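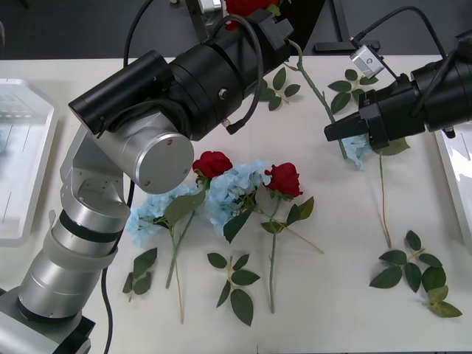

BUILD DIARY / TWO ARMS, ONE TABLE

August, evening. Third entry on the flower job. Both arms are bolted down and talking to the same computer, which took most of last week. I went with artificial flowers because real ones bruise and I would be buying new ones every session. Red roses, pale blue hydrangeas, and a handful of leaf sprigs spread over the white table. The goal is to get the roses and hydrangeas picked up and leave the leaves alone.

Started at 4 with the grip force set where I had it for the foam blocks. Too high for a rose stem. The wire inside bends and then the bloom swings off to one side when the arm lifts. I dropped the setting to 20 and slowed the closing speed. Better. I wrote the old numbers inside the cover of the Jellow notebook in case I want blocks again.

The hydrangeas are a different problem. The head is wide and soft, and the fingers push into the petals before they reach anything firm. I have been going for the stem just under the head instead. Ran 52 tries before dinner and kept the log from all of them, good and bad.
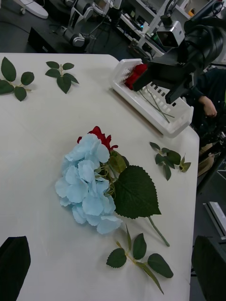 Zihan Qiu thinks I should quit changing the force and fix the approach angle first, and said the same thing back when we were at the Rerkunville shop. Come in along the stem, then turn the wrist. I tried it on 10 runs and it did help with the roses. For the hydrangeas I can't tell yet.

Other things from today. The cable on the left arm is still too long and I need another clip at the elbow. The Kinnunen power supply hums but the voltage is steady. One finger pad is wearing at the tip, so I ordered a set of 9 from Florngate, the thin kind. They should go on with the same screws. 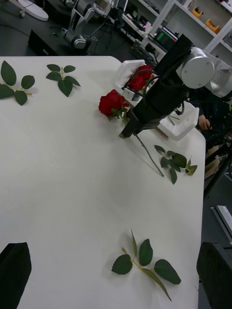

Until those get here I will keep the speed down and stay away from the worn corner. Tomorrow I want to redo the table calibration, then run roses only, with the new angle and the force left at 20. Hydrangeas after that if there is time. Shut everything off at 9:20 and swept up.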